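Chapter 6
Shelves That Sell: Bottles, Racks and Walls

In this chapter
Facing and blocking
Why color comes before brand
The wall behind the rack
Top shelf, and what goes there

Start with a job. Catacutan, a small drinks store, three staff, one long wall. The owner, Baltasar Pereyra, had 2000 bottles in the back room and no plan for the front. Everything went out in the order it was unpacked. Tea next to soda next to syrup. Customers stood there, looked, asked at the counter. The stock was fine. The shelf was the problem.

You will come back to Pereyra's store in the exercises, so keep notes.

Some words first. A facing is one item seen from the front. A block is a group of facings that read as one patch from across the room. The lip is the front edge of a shelf. Learn these now, they come up on every page of the next 3 chapters.

Blocking by color is the oldest trick in the book. The Gultska grocery catalog of 1895 already told shopkeepers to put "like with like, by shade." Still works. The eye picks up color long before it reads a label, so a row of one shade pulls people in and the label does the rest. Mixed rows look busy even when they are perfectly neat.

Spacing next. Pack a shelf close and it looks well stocked. Leave gaps and it looks picked over, or expensive, depending on the store. Pull everything forward to the lip. Do it at opening, do it again after lunch. Staff hate this job and skip it, so put it on the rota with a name beside it.

Then the rack itself. White frames stay out of the way and let the product carry the color. Dark frames hide dust but eat light. Side panels that let some light thru are worth the extra money in a narrow store.

Signs on the wall: big letters, read from the door. Smaller lines under them are for people already close. Watch the height of the top row, tall bottles will cover the small line and then it is no use to anyone.
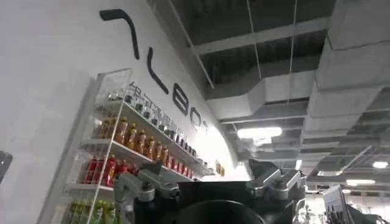

Fig. 6.1 White display rack with bottles arranged by color. Large black wall lettering, smaller Chinese characters partly hidden behind the top row.

Look at the clear glass with dark caps, then the amber and orange-brown row on the next shelf down. Two blocks, easy to tell apart. Note were the overhead light catches the glass.

Before you read on
Sketch one wall of a store you know. Mark the blocks. If you can't find any, mark that too.
Which shelf would you give to Hireck syrup, and which to Rirnance iced tea? One sentence each.

6.1 Facing and blocking begins on the next page.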